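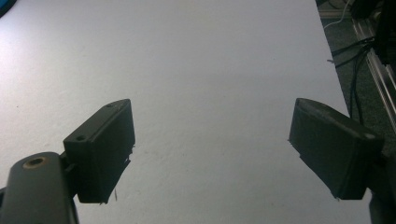

Gripper view, fingers open over the bare table

Dafis: gripper-width labels for two-handed tabletop recordings
Last updated: September

G'day, and thanks for grabbing this. Dafis is the little Python tool I wrote to turn hand-held gripper video into jaw-opening values, plus the 245 clips I tune it on. Lovisa Viklund did most of the labelling and I broke most of the builds.

Every clip comes as three synced streams: left gripper, right gripper and head. The head stream is the one I use for wrist poses, and the tracker is fussy about the marker plates – tilt one too far and the pose jumps all over the shop (I've lost whole arvos to this!).

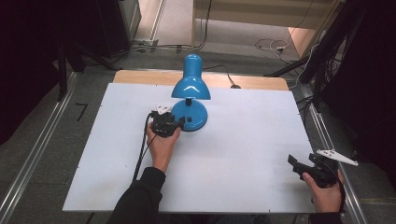 Head view, blue desk lamp on the white board

## Getting going

1. Run `dafis sync clips/` first. It writes one offsets file per clip.
2. Run `dafis width clips/ --side both`. Dark fingers on a pale table segment beautifully, so leave the threshold at 56 unless your bench is a darker colour.
3. Check the wide-open frames by eye. Frayed pad edges can pull the contour inward, and the labels come out narrower than they should.
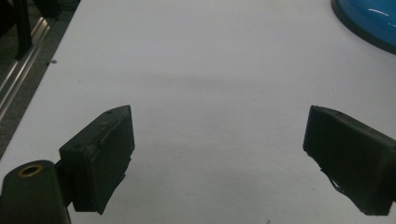
## Known problems

- Anything longer than 3000 frames eats memory. Split it.
- Glossy objects near a finger still fool the mask now and then. Duyên Vương has a fix on the `ollance` branch, not merged yet.
- Head poses drop out when a sleeve covers a plate. I write NaN and carry on.

Bug reports are very welcome, preferably with the offsets file attached.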